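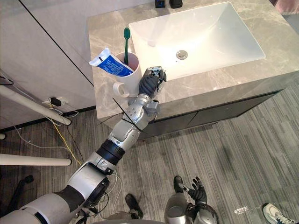 Wednesday, dye bench, second madder run

Started the wool at 7 in the morning. Skeins were scoured last night and left in the bucket with a plate on top. Ingvild Løken weighed them before she went home and wrote 202 g on the tag, dry weight. I went with that.

Mordant is alum at 13 percent, same as the March batch. Dissolved it in a jar first this time. In March I tipped it straight in the pot and had a crust on the bottom that I was still scraping at lunch.

Madder is the ground root from De Smet, new bag. It is coarser than the Motwood stuff and a shade browner in the bag. Tied it in muslin, soaked it, then brought the bath up slowly on the small ring. Need to stay under a simmer or the browns come out. The ring has two settings that do anything, so I was lifting the lid and sliding the pot half off the heat most of the morning. 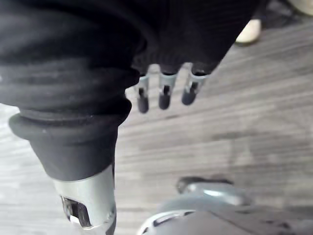
Added chalk once the bath was warm. Our water is soft and the first run came out a flat orange. With chalk it went toward brick red well before the hour. Ingvild thinks I am putting in too much and that the handle of the wool suffers. She may be right - the March skeins are scratchy at the tied end. I have put one aside to wash with the Daswood soap and compare.

Took the first skein out early as the light sample. Second skein stayed in until the bath cooled. Forgot to move the figure-eight ties on the second one, so expect pale bands there.
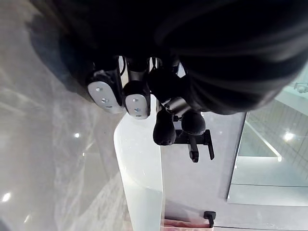 Exhaust bath looked too good to throw out. Put in the leftover silk from the Flulurier order, no extra alum, lid on, heat off. Will check tomorrow.

Shade cards: the light sample sits between 4 and 5 on the old card. The full one is off the end of it. New card needed, I will number it 645 to follow on from the weld set.

To do: order alum. Ask Ingvild where the second thermometer went. Rinse the muslin before it sets like a brick again.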